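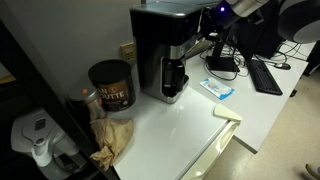 Fig. 1. Arm at the coffee maker, gripper beside the housing.

Home | Syllabus | Notes | Labs | Contact

Notes 6: teaching by demonstration
O. Bettencourt, lab section w/ Máté Bodnár

Two ways to show the task:
- by hand (kinesthetic). Grab the arm, move it. Good feel for contact, but your hands get in the camera view.
- remote (teleop). Leader arm or controller. Slower to learn, cleaner data.

Log joint angles + gripper state at 20 Hz. Start every demo from the same home pose!! Vary the object postion a little each time.

Bad demos: long pauses, regrasps. Throw out or trim, dont average them in.

Target for Lab 6: 100 demos per team. Read Caldeira handout before.

Recent
Notes 5: Grippers and contact
Lab 5: Drisine setup
Project list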